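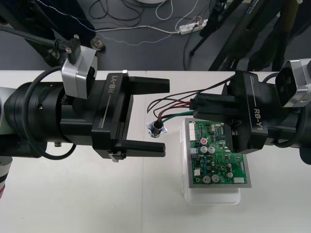

Good Practice for Automated Wiring Work at the Bench

Workshop Guidance Sheet 4, issued January 16, 2025
Prepared by Yara Hakim, Bench Standards Office, Uren Technical Workshops

Scope

This sheet applies to any bench at which a two-arm robot handles connectors, wire harnesses or circuit boards. It supplements the general bench rules and does not replace them. Operators at the Gilchrist and Mutska sites shall follow it from the date of issue.

Preparing the bench

Clear the tabletop of everything that does not belong to the task. Raise the circuit board on a stable support, and set the support where either arm can approach it without crossing the other.

Disconnect the board from any supply and discharge its capacitors before work begins. Large capacitors can hold a charge after the supply has been removed.

Wipe the gripper fingers with a dry, lint-free cloth. Worn fingers are to be reported and replaced before the next run.
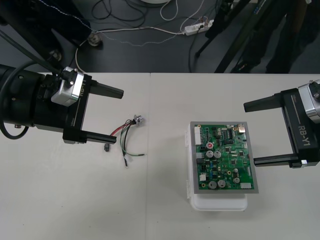

Harness and board on the tabletop between the two grippers.

Handling wires and connectors

1. Grip a connector by its housing. Wires shall not be used to pull a connector free.
2. Use the lowest grip force that holds the part securely.
3. Allow slack in the harness before an arm is moved. Loose ends swing, and bare terminals must be kept away from the board.
4. Only one arm may approach the board at a time unless the program has been approved for joint work.
5. Stop both arms before reaching over the table. A pause in the program does not count as a stop. 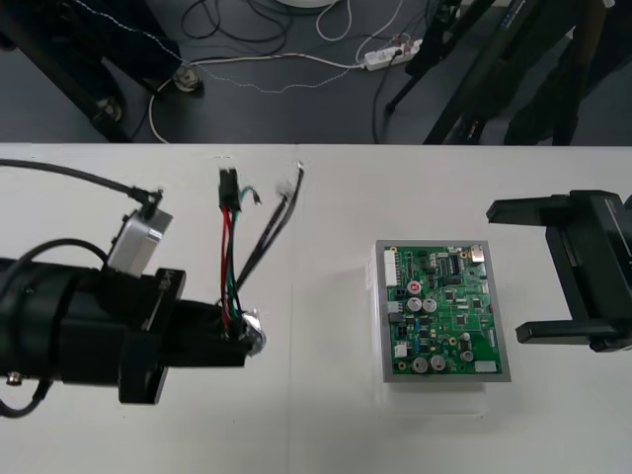
Wire bundle held by the left arm, with the board to its right.

Cables and floor area

Arm cables must be able to follow the full range of movement without rubbing or catching. Check them at the start of each shift. Walkways are to be kept free of power cords, and power strips must remain within reach of the operator.

Records

Enter each run on Form 516, including any dropped part or unplanned stop. Completed forms are kept for two years. Questions may be directed to Hadi Chamoun at the Gilchrist site. The next review of this sheet is scheduled for May.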